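Subject: Re: [refurb] Groller towers, board swap or whole unit?
Date: 10 March 2023

The earlier message said:

> Has anyone pulled the processors from the Groller batch yet? I need to
> know if the boards are worth keeping. The January sheet lists 131 units
> but doesn't give the socket condition. Irkby will take bare boards, but
> only with undamaged contacts.

I have 6 open on the bench at Hunt. Procedure so far: side panel off, memory out, load plate up, processor out, then look over the contacts under a lamp at a low angle. Bent contacts show up as a break in the reflection. Log these as fail and don't try to straighten them.

Leave the drive cage in until the cables are unplugged. The Nikex sheet has the steps the other way round, and on this chassis that puts strain on the SATA connectors. Keep the cable labels on, as the barcodes go in column 4.

Processor socket and memory slots empty, load plate open:
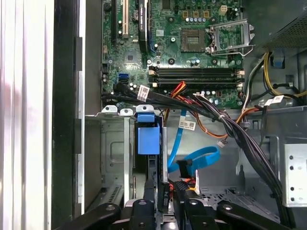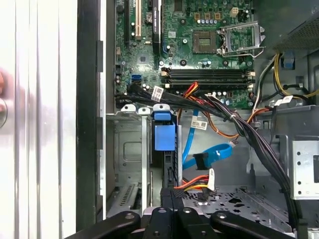 Do the coin cells have to come out before the boards go to Irkby?

They come out at the bench, before packing, and go in the battery tub. Put a cap over the socket first so nothing drops on the contacts while you are prying at the cell.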